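Francine Bergeron
Thread, 1/12

Since January I work at a big white table, and this Saturday I finally decided what is allowed to stay on it. I will write it in small posts, because my English gets tired when the sentences are long.

2/12

Before, I had everything on the table. Paper, tape, three cups of pens, one cup of things that are not pens. I spent my mornings moving piles from the left side to the right side, and in the afternoon I moved them back.

3/12

My colleague Jérémie Millet asked me one time for a ruler. I looked for it for a long time. It was under a catalog from Fustwood, under my own elbow. He was polite about this, but I was ashamed.

4/12

So I took one box and put all the writing things in it. Then I counted, because I wanted to know how bad it was. 131 pens, pencils and markers. I am one person.

5/12

I tested each of them on the back of an old Butance invoice. If it did not write after 2 tries, it went to the trash. If it wrote but I did not like it, it went to the shared drawer, where other people may like it better.

6/12

The rule I chose: one cup on the big table, and it must be the black mesh one. It weighs almost nothing, I can see through the side, and the dust can be shaken out.

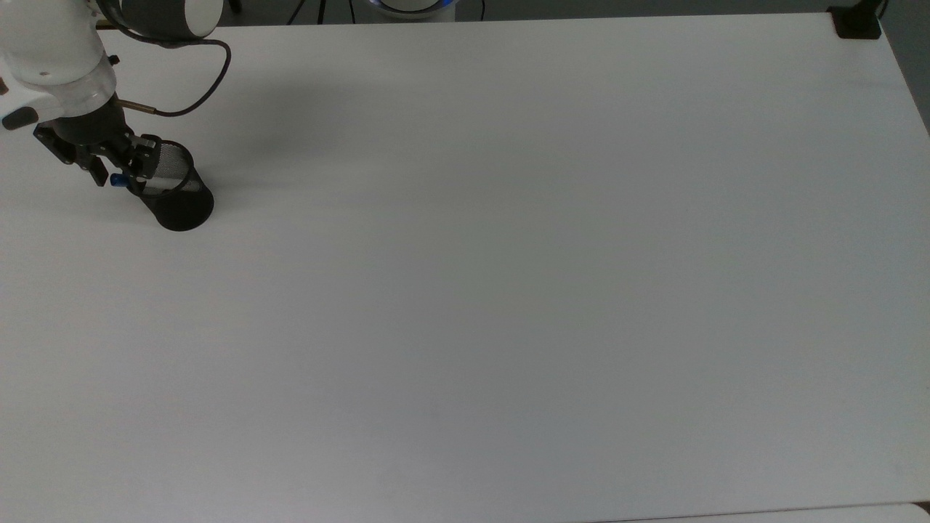
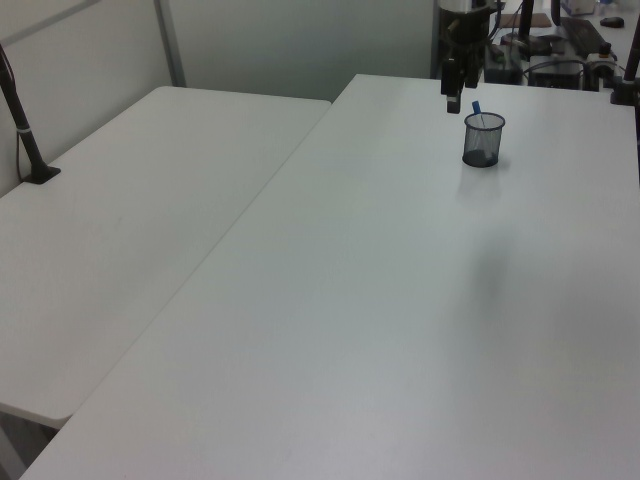 The mesh cup on the white table.

7/12

Many of you will say it is too empty. I thought this also. The first morning I felt like a guest in a hotel. The second morning I opened a large drawing on the table and I did not have to move anything, and then I understood why people do this.

8/12

About white tables: they show everything. A pencil line, a coffee ring, a fingerprint. I clean mine with warm water and one drop of dish soap, then a dry cloth. The strong spray from Rurkenitz left stripes on mine and I had to wash it two times more.

9/12

For the mesh cup, do not use a wet cloth. The little holes catch the fibers and it looks worse than before. An old toothbrush is good. For the bottom, turn it over above the trash and knock with your fingers. You will be surprised how much pencil dust lives in there.

10/12

What I keep close now: one pencil, one black pen, one marker. The ruler has its own hook on the wall near my coat. Tape and scissors are in the drawer, and I stand up to get them. It is five steps. I can do five steps.

11/12

Jérémie tried the same on his desk and he stopped after one day. He says he thinks better with his things around him. Maybe it depends on the person. He kept the toothbrush idea, though, and his cup is now cleaner than mine.

12/12

Next I must do the cables in my corner at home, and I am a little afraid of it. If you have a good way to mark which cable belongs to what, please write it to me. I have tried paper labels and they fall off every summer.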